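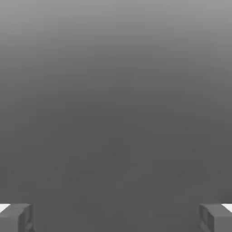
Velliswood Death Notices Index: interim progress report

Submitted to: Anden Fund for Local Records
Prepared by: Rocío Nieto, project lead
Date of report: 5 June 2025
Stage of grant: second of three

1. Summary

The project is transcribing and indexing the death notices and longer obituaries printed in the Kolleck Courier, so that they can be searched by name, place, trade and family relationship. The grant agreement sets a target of 2000 completed records. At the close of this reporting period 1304 records had passed both transcription and checking and were loaded into the working database. Work on the long obituaries is behind the plan. Work on the short notices is ahead of it. We expect to meet the overall target by the end of the grant in December, subject to the point raised in section 6.

No change to the total budget is requested. One transfer between budget lines is requested in section 7.

2. Source material

The run of the Courier used for the index is held on microfilm, on 29 reels. All of the reels have now been scanned. Two had to be scanned a second time after the first pass gave pages too faint for the text to be read at normal size. The second scans are legible, except for a strip along the inner margin of some left-hand pages where the original volumes were bound too tightly before filming. Notices that run into this strip are transcribed as far as they can be read and the missing part is marked with the agreed gap symbol. We have not guessed at missing letters in surnames, even where the name is obvious from another notice on the same page.

The first stage report described the notices as appearing on the back page. This holds for the earlier reels only. From reel 17 they move inside the paper and their position varies from one issue to the next, which adds search time to each issue. Where a family placed the same notice in successive issues, the first appearance is treated as the main record and later ones are linked to it as repeats. Repeats are not included in the total given in section 1.

3. Transcription and record structure

Transcription is carried out by Thịnh Mạc and Aurelio Vidal, both part-time. Each record holds the text of the notice as printed, followed by separate fields for:

Name of the deceased, including former surname and any nickname given
Date of death, where stated, and date of publication
Age, as printed
Place of residence and place of birth
Occupation, employer and military service
Named relatives, with relationship
Place of funeral and place of burial
Reel and page reference

The relatives field was changed during this period. In the original design it was a single block of text. It is now a set of linked entries, one for each person named, with the relationship recorded in the words used by the newspaper. A stepson described in print as a son is entered as a son. Corrections known from other sources go in the notes field with the source stated. All records made under the old design have been converted. The conversion was done by script and then checked by hand, as the script could not deal with phrases such as "his wife's mother, with whom he made his home".

Married women are a continuing difficulty. Many of the earlier notices give only the husband's name ("Mrs", followed by his forename and surname). These records are filed under the surname with the forename left blank, and the husband's forename is entered in the relatives field. Where a later notice for the husband supplies the wife's own forename, the two records are linked and the forename is added in square brackets. A search on the bracketed form will return both records.

4. Checking

All short notices are read through once against the scan by someone other than the transcriber. For long obituaries the name, date and relatives fields are keyed twice and the two versions compared.

Boonsong Nilsuwan carried out an independent check on a random sample of 100 finished records. The errors found were mainly in the residence field, where street names had been modernised by the transcriber. The transcription guide has been amended to state that place names must be entered as printed, with the present-day form in the notes. Records completed before the amendment are being searched for the affected streets and put right as they are found. A small number of dates of death had been worked out wrongly from phrases such as "Tuesday last" in issues published midweek. A calendar lookup has been added to the entry form and now fills in the date when the publication date and the wording are supplied. The transcriber can override it, and must give a reason when doing so.

5. Database and public search

The working database runs on Kaewkla, the catalogue software already used by the Velliswood local history library. The import routine was rewritten during this period to accept the linked relatives entries. Search by surname, including common spelling variants, is working. Search by occupation is working in part: the terms used in the paper are not consistent, and a list matching printed terms to standard ones has been drafted but not yet applied. The draft keeps "signalman" and "railway servant" apart, although some men appear under one in the notice and the other in the longer obituary.

The public search page has been tested on the library's internal network only. Three points came out of the test and are being dealt with:

Results were ordered by date of publication, which separated members of the same family. Surname order will be the default.
Reel and page references were shown in a form that did not match the labels on the reel boxes.
Accented letters were dropped from surnames on the printed version of a record.

6. Position against plan

Scanning: complete.
Short notices: ahead of plan.
Long obituaries: behind plan.
Conversion of earlier records: complete.
Occupation terms: in draft.
Public search page: in testing, on plan.
Guidance notes for readers: not started, not yet due.

The delay on long obituaries has two causes. The pieces are longer in the later reels than the trial reel suggested, with full accounts of working life, lodge membership and funeral attendance. Lists of mourners also have to be entered as named persons, and a single list can take as long as several short notices.

We propose to limit the entry of mourners to those whose relationship to the deceased is stated. Others would remain in the full text, where they can be found by a text search, but would not have their own linked entries. This would bring the long obituaries back to plan. It is a change to the record standard set out in the grant agreement and needs the written consent of the Fund. Until consent is received the lists are being entered in full, and reels with few long obituaries have been moved forward in the order of work.

7. Expenditure

Spending to date is within budget. The scanning line is underspent, as the repeat scans were made by the supplier without charge. The transcription line is on budget. We ask for leave to move the unspent scanning money to the transcription line, to pay for additional hours on the long obituaries. A statement of accounts is supplied separately.

8. Permissions and sensitive content

The publisher of the Courier has confirmed in writing that transcriptions may be put online in full. Page images may be shown in the library reading room only. The search page will therefore give the transcription and the reel reference, with no image.

Some notices give cause of death in plain terms, including suicide and deaths in custody. These are transcribed as printed. Requests from relatives for a record to be hidden will be handled under the library's existing procedure, and the search page will carry a contact address for this purpose.

9. Work for the next period

Complete the short notices on the remaining reels.
Apply the occupation list and re-index.
Correct the remaining modernised street names.
Draft the guidance notes, with a page on notices for married women.
Open the search page to library members, then to the public.
Repeat the independent check on a fresh sample, using the same method.

10. Decisions requested from the Fund

(a) Consent to the revised treatment of mourners described in section 6.
(b) Consent to the transfer described in section 7.

Queries on the record structure should go to Thịnh Mạc and all other queries to Rocío Nieto, both at the library address.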